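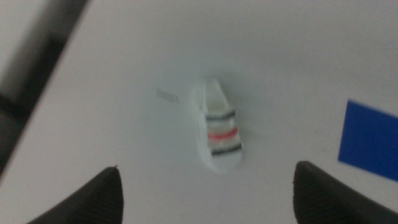

## Flundier fingertip set – black, pair

Replacement fingertips for the Flundier two-finger gripper. Sold in pairs, left and right, with screws.

**Safety notice, October 29, 2025**

Stop using any pair with a batch code starting 22. The pad on these tips can come away from the core when the gripper opens quickly. In September a customer in Vesgate had a pad come off and land outside the work area. There were no injuries. We have since had 6 returns with the same fault, all from that batch.

The code is moulded on the back of each tip, next to the screw hole. Switch the arm off at the wall before you look for it – the stop button leaves the fingers powered.

**What to check on other batches**

- Lifting or a visible gap where the pad meets the core
- Small, light items slipping or turning as the fingers close
- Grip force set above 20 N

If you find the first, replace both tips. Don't glue the pad back on.

**Replacement**

Affected pairs are exchanged free of charge. Write to Sena Bonsu at Bawa spares with the batch code and your order number. Old tips should come back in the same packet. Exchange pairs leave Bawa within two working days.

**Fits:** Flundier gripper, all versions. Does not fit the Stondent adapter plate.

Fault report by Ulla Tuominen, checked by Abdul-Rahman Laryea.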